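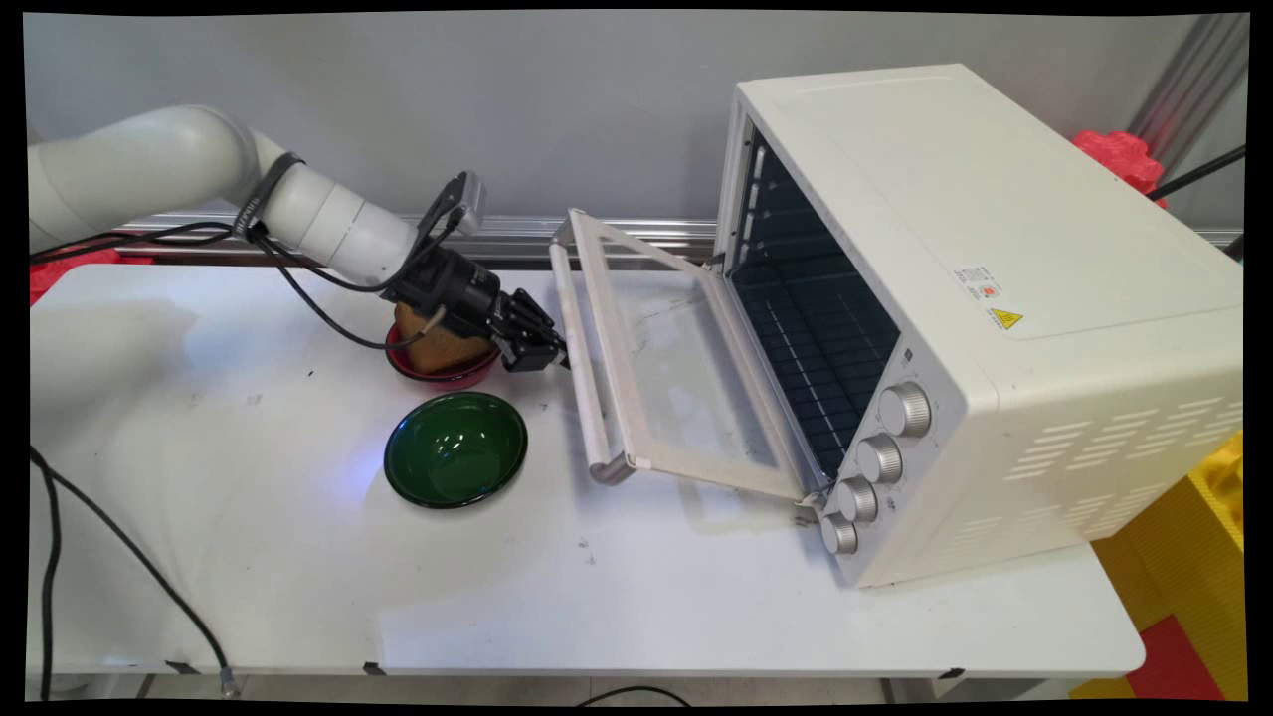

Page last changed on a Tuesday in January, at 9:21 in the evening

Main page – Contents – Random article – Help

Brarkance bread is a plain, golden-crusted loaf from the river town of Brarkance, where it has been baked at home for as long as anyone there can remember. It is eaten at nearly every meal, and people who grew up in the town will gladly talk about it for most of an afternoon.

The dough is made from wheat flour, water, salt and a spoonful of cooked oats left over from breakfast, which keeps the inside soft for several days. It is left to rise overnight in a cool pantry, then shaped by hand and baked in a fairly hot oven until the bottom sounds hollow when tapped. Some families brush the top with milk – a habit thought to have come over the hill from Plorholm, though Plorholm bakers tend to say they learned it from Brarkance.

The first written recipe appears in a household notebook kept by Dymphna Ó Conaill, who ran a boarding house near the bridge and baked for her lodgers every morning. Her notes call for a 64-minute bake, a good deal longer than most cooks allow now, and it may be that her oven ran cool. The notebook is kept in the town library at Dollanlow, along with her letters and a very worn apron.

Stale slices are never thrown out. They are toasted and set in a bowl under hot bean soup, or soaked in egg and fried for children. At the Conceição bakery, the oldest in town, day-old loaves are sold at half price from a basket by the door, and regulars come early for them.

Brarkance has a population of 2,527, and its bread fair is held each January in the market hall.

See also: Oat bread, Plorholm milk rolls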